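Gorley board oil, the 6 ounce tin: six months in

I bought my first tin of Gorley in July, mostly because the shop in Lumthorpe had run out of the mineral oil I always get. I'm on my second tin now, and I have oiled every wooden thing in this house, including a couple that probably didn't need it (the rolling pin is very shiny!).

It's a soft paste, closer to lip balm than to oil. You scoop out a bit with a rag, rub it in along the grain, leave it overnight and buff off what's left in the morning. I tried skipping the overnight part once and ended up with a tacky board and crumbs stuck all over it, so don't do that. In cold weather the paste gets stiff. Ten minutes on top of the warm stove fixes it.

What I love is how long it lasts. With plain mineral oil I was redoing my bread board every couple of weeks, and it still looked thirsty by the weekend. With this I do it once a month, usually on a Friday night after the dishes, and water still beads up on it at the end of the month. My spoons feel better too, no more of that fuzzy feeling after a wash.
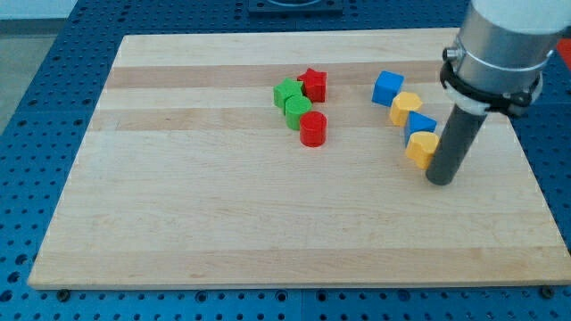 Maple takes it really well. Walnut goes a shade or two darker, and I like that, but try the underside first if you're fussy about color. I also did an old olive wood salad bowl that had been living in the back of the cupboard, gray and sad, and after two coats it was back on the table. On bamboo I can't say much. I did one small bamboo tray and it looked the same before and after.

The smell is light, a little like honey, and gone in a day. Nothing I've cut on a treated board has picked up any taste, and I'm picky about that with apples and cheese.

I've also tried the Jilby cream, which comes in a squeeze tube and is much easier to get out. It goes on faster and needs less buffing, but I got maybe half the time out of it before the wood looked dry again. If you only own one small board, the Jilby is fine and costs less. For a kitchen full of wood I'd go with the Gorley every time.

My complaints are small. The lid is a press-on one and it sticks, so I open it with a butter knife. The label says one tin does 40 boards, and I think they must mean very little boards. I got through mine a lot faster than that, though I'll admit I'm generous with it.

They sell a bigger tin now and I've already ordered it. Next up is the butcher block cart, legs and all.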